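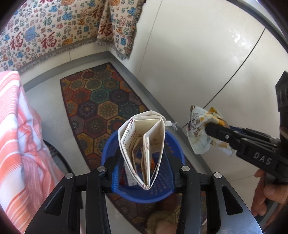
Bench notes, packaging sort
August 17, 2023

Purpose of today: settle the order of work for clearing a table of mixed food packaging, and decide which pieces go straight in the basket and which get emptied or flattened first. Carries on from the January entry, where the sorting rules were left half written.

Set-up

Round table for the packaging, round blue plastic basket on the patterned rug for discards. The basket has slotted sides and a perforated interior, so anything with liquid left in it is a problem for the rug. Noted in January and still true. Either line it or keep drinks cartons out until drained. Lining it with a bag changes the volume more than expected, and the bag slides down inside the rim once there is any weight in it. Left unlined for now.

Paper bag

Open-topped, cream and off-white, folded, with layers of card or paper standing upright inside. Treated as one item for the basket. Points to keep:

Squeezed from the sides it goes long and narrow and tapers towards one end. In that shape it takes up little width but a lot of height, and the basket fills by height first.

The inner layers are stiffer than the outer wall. They resist folding across and should be pulled out if the bag is going to be pressed flat.

A bag put in on top of smaller pieces traps them. Small items first makes the later recount awkward, large items first leaves gaps. Preference at the moment is large first, then small pieces dropped into the gaps, but I have not tested that order properly.

Weight limit for a single discard stays at 400 g. Anything over that is assumed to be still full and goes back to the shelf to be checked. Paper bags are nowhere near it.

Carton

The milk carton is the awkward one. White, rectangular, green printing, Chinese text on the long face including a line starting 好牛奶. There is a panel of small pictures comparing part-filled glasses with what look like vegetables. The folded end has a scissors symbol on a dashed line, so the intended opening is a cut across the flap. Tearing it by hand gives a ragged edge and the flap creases in the wrong place.

Laid on its side it is stable and easy to take near one end. Held that way the far end hangs, so it wants a firmer hold than its size suggests. For a nominal 1,000 ml carton I would hold nearer the middle if there is any chance of contents. An empty one can be taken by the end.

Procedure as it stands:

1. Clear soft wrappers away from the carton so that nothing is dragged along with it. Crumpled foil catches on corners.

2. Check the folded end. If uncut, treat as full and set aside.

3. If cut, drain for 30 seconds over the sink, rinse once, drain again.

4. Lay the carton on its side with the folded end towards you and take hold of it close to that end.
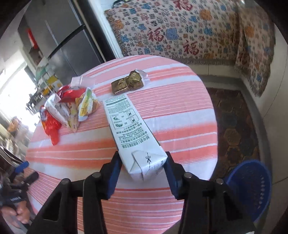 5. Open out the flaps at both ends and press the body flat, starting from the middle. Pressing from one end pushes air to the other and the last part springs back.

6. Into the basket on edge, against the wall.

Soft wrappers and foil

Glossy wrappers, foil and clear plastic are left until last. They weigh almost nothing and move when anything heavier is lifted beside them. The translucent plastic is hard to pick out against a pale surface, so check the back of the table before calling it clear. Knotted foil keeps its shape and can go in as it is. Do not try to flatten it, it just opens up again.

Target is 80 per cent of the basket depth before emptying. Above that the top layer starts coming back out over the rim.

Open points

Whether to split foil from plastic. The Trallik rules say yes, the Gellholm ones allow both together. Following Gellholm until someone decides.

Lining for the basket. Bailly do a stiff paper liner that might hold its shape, but the diameter is not given. Measure the rim first.

Compare with the Zurnov sheet for cartons, which has the rinse before the cut check. Seems the wrong way round to me. Reread it before changing step 2.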